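Resora Voter Registration Project
Progress report to the Essien Fund, July 10, 2019

Door-to-door work in Ridov ward finished in January. We called at 3031 addresses and left forms at those where there was no answer. Taner Gökçe is still checking the returned forms against the council's list. 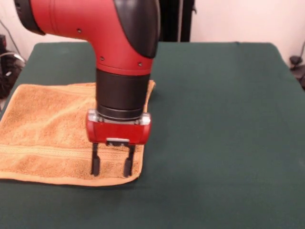 Folded towel and robotic arm

Turnout in the ward by-election was up by 7 points on the last contest. Two hustings were held, and 40 people came to the second. We have spent less on printing than planned and would like to move the balance to travel.

Manon Lachance

Share 7 | Comments 0
This site uses cookies. Accept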